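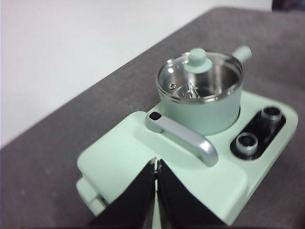
# Small Kitchens, Serious Business

Philomena Tetteh keeps the kitchens on the back wall of her shop, at the height of a four-year-old's chest. She moved them there from a shelf behind the counter two years into the business, after noticing that parents asked about them far less often than children did.

Her shop, Pascual, sells toys and very little else. There is a rack of birthday cards by the door and a basket of umbrellas in the wet months. The rest of the floor goes to blocks, trains, dolls and play kitchens, and the kitchens bring in more money than the other three together. Last year the shop sold 1,827 kitchen items, a figure that includes single pots and packets of felt vegetables.

"People think of the big wooden ones that stand on the floor," Tetteh said. "Those sell in December. The rest of the year it's the tabletop ones. People live in apartments. They want something that goes back on the shelf at night."

Tabletop kitchens have changed a good deal since Tetteh had one as a child. Hers was tin, with burners painted on and a door that scratched the table. The current ones tend to have rounded corners and one quiet color all over, often a pale green or a cream. The pots match the body. A faucet stands at the back or the side, and the better pots come with a clear lid, so the cook can look in without lifting it.

The lid matters more than adults expect. Benedicta Nutsugah taught preschool for many years and now chooses equipment for Lanent, a group of child care centers. When she tries out a new kitchen, she puts it on a low table before the morning session and leaves it without comment. She watches what gets picked up first.

"It's nearly always the pot," she said. "They take the lid off, look in, put the lid back. Then they do it again. A three-year-old can do that for a very long time before any food goes in."

Nutsugah looks at the knob before anything else. A knob with a wide, rounded top can be held by a child who still grabs with the whole hand. A thin one slips, and the child starts picking the lid up by its edge. She also checks whether the lid sits down into the rim or just rests on it. A lid that only rests will slide when the pot is carried, and in her classrooms the pot is always being carried.

She has given up on several sets over the years for reasons that don't show on the box. One had a faucet that came out of its hole with a light pull. Another had a pot so light that it tipped whenever a spoon was left in it. A set from Geltutov lasted well, and two of her centers still use it, though the stickers are gone.

**Pretend or working**

The main choice for a buyer is how real the kitchen should be. Some sets are for pretend play only. Some pump water through the faucet from a small tank. A few are sold for making actual food in tiny amounts, with an adult at the table, and these should be treated as cooking equipment. From across a room the three kinds can look very much alike.

Tetteh asks customers to read the instructions before they leave the shop. If a set has metal parts inside the pot, or anything that heats, she wants the buyer to know what those parts do and what age the maker had in mind. She also asks where it will be used. A set with running water belongs on a tray or beside a sink.

Prices at Pascual start at 35 dollars for a plain pretend set and pass 100 for the larger working ones. Tetteh doesn't steer people toward the top of the range. She thinks a cheap set with one good pot gets more use than an expensive one with a dozen small accessories, most of which end up under the couch.

**Keeping it going**

Cleaning is simple if it's done often. Matte finishes show fingerprints less than glossy ones, but they hold on to marker and tomato sauce. Nutsugah's staff use a soft cloth, warm water and a drop of dish soap, and they keep scouring pads away from the color. Metal rims get dried by hand. Recessed parts of the counter collect crumbs and modeling clay, and a dry toothbrush gets most of it out.

Spare parts are harder. Tetteh keeps a drawer of lids and knobs from sets that came back incomplete, and she'll go through it with anyone who brings in a pot. Tramadik, one of her suppliers, sells replacement lids by mail. Most of the others don't.

The drawer is under the register. Customers are asked to bring the pot with them, as the lids vary by a hair and can't be matched from a phone picture.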